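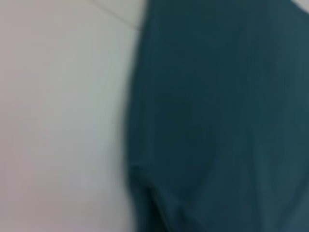 *Dark teal cloth close up against a pale surface, with a fold near the bottom.*

## Laundry arms and loose cloth: what I'd check first

I've had a Sutero folding arm on the bench in my utility room since July, and I'm still not sold on it. The box says it handles "everyday fabrics." Mine handled 261 pieces without much fuss and then tried to pull a bath sheet, a shirt and the cord of my iron into one bundle. I was in the kitchen. I heard the iron go over.

The iron was cold and unplugged, so all I lost was some paint off the baseboard. The log for that run said "fold complete."

That message bothers me more than the dent does. The arm steers by a small camera down at the wrist, and once cloth is close to the lens there isn't much for it to work with: a big soft patch of color and a blurry edge. Strebel, who make the gripper, told me the software "recovers gracefully." I asked what it does when it can't find a corner. I got a link to the manual, which doesn't say.

Some things that have helped:

- **Clear the bench completely.** Irons, scissors, spray bottles, chargers. If it has a cord, it goes in another room.
- **One piece at a time.** The feeder tray is rated for more. I ignore the rating.
- **Hang nothing nearby.** A shirt on the door hook counts as nearby if a sleeve can reach the bench.
- **Wipe the lens cover** with a dry cotton cloth. Fabric softener sheets leave a film.
- **Slow it down.** Mine came set to 1,000 on the speed menu, whatever that's a measure of. At 200 I can get to the stop button before it gets anywhere interesting.
- **Try the stop button every time you start it up.** Mine stuck twice.

Don't reach in to free a snag. Hit stop, switch off at the wall, and then pull the cloth out. The grip stays closed with the power off on my model, so you may have to work the fabric out sideways. Cut it if you must. It's a towel.

Gaétan Landry, who fixes washers in Prarnby and has opened up a few of these, wrote to tell me the Nurnon cloth guard is worth the money. I bought one. It keeps hems out of the wrist joint, I'll give it that, but it did nothing about the grabbing, and it rattles.

As for leaving it running while you're out, the app has a button for that. I've never pressed it.

Next page: getting candle wax out of a tablecloth, by hand.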